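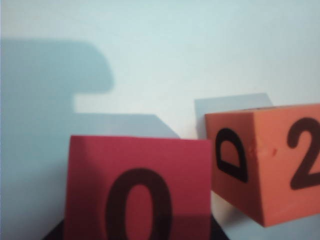 Foam number blocks

Search this site Go Advanced search

Foam number blocks are cubes of soft foam with a numeral, and sometimes a letter or another sign, printed on their faces. They are sold as toys for young children and as a teaching aid for early arithmetic. Common colours include red, orange, yellow, green and blue, with the characters most often printed in black or a dark brown. They are descended from the wooden alphabet block, and most of what is claimed for them was first claimed for that.

Material

Most sets are cut from a sheet of closed-cell foam, usually EVA, and are light enough for a small child to lift one in each hand. The edges are seldom quite true. Foam gives a little under the blade and again in the packet, so a cube that was square when cut may look slightly rounded or wavy along its edges by the time it is sold. Sellers tend to call this softness a safety feature. It is at least as much a result of the way the stuff is made.

Some cubes are solid and some are built up from thinner layers glued together. Glued cubes can split along the joins, and a split cube will not stack well. Packaging rarely says which kind is inside.

Markings

The numerals are usually thick and plain. There is no agreed standard for their shape, and a nought may be printed as a narrow upright oval that could equally be read as a capital O. In sets that mix letters and figures this causes real confusion, and makers have done little about it. Several sets use a single printed shape for both and count it twice in the total on the box.

A second and older difficulty is that a cube has no right way up. A six turned over is a nine, and a D lying on its side is a dome or a bowl depending on which way it has fallen. Some makers add a short line under the six and the nine. Others leave it out, arguing that children learn by turning the block until it makes sense. No evidence is usually offered for this.

Use in teaching

The blocks are used for naming numerals, putting them in order, matching a numeral to a pile of counters, and simple sums laid out in a row. The last of these needs plus and equals signs, which many sets lack, and more than one copy of each numeral, which most sets also lack. A set with one of each figure cannot show 3 + 3.

Claims for the blocks go a good deal further than this. The Menon method, a scheme of daily block play for children of nursery age, promised that a child could read numbers up to 300 within a single term. The best-known report in its favour came from Kevbridge, where 346 children were said to have taken part. Tirta Latuheru, reviewing the report, pointed out that it gave no comparison group and did not say how many of the children could already read the numbers when they began. She also noted that the supervising adult spent a long time each morning talking about numbers with the children, and that this alone might account for any gain - with or without foam.

It is reasonable to say that children like stacking the blocks and knocking them down. Whether the numeral on the side makes any difference to what they learn while doing so has not been shown.

Makers and naming

The names "number cubes", "counting blocks" and "soft dice" are all used, the last wrongly, as a die normally carries spots or figures on a fixed plan and number blocks often do not. Sets by Tuvon repeat one numeral on all faces of a cube, while those by Nasora put a different character on each. The Nasora arrangement gives more characters for fewer cubes, but it means that two numerals on the same cube can never be shown side by side. Both firms have described their own layout as the natural one.

Wear and cleaning

Surface printing rubs off with handling, starting at the corners. Foam also marks easily from fingernails and teeth, and bitten pieces are a choking risk, so the usual advice is to throw away any cube with a bit missing. Cubes may be wiped with warm soapy water and left to dry in the air. "Machine washable" appears on some labels, and should be treated with caution - glued cubes in particular may come apart. Strong sunlight fades the reds and oranges first.

See also

Alphabet block
Counting rods
Foam puzzle mat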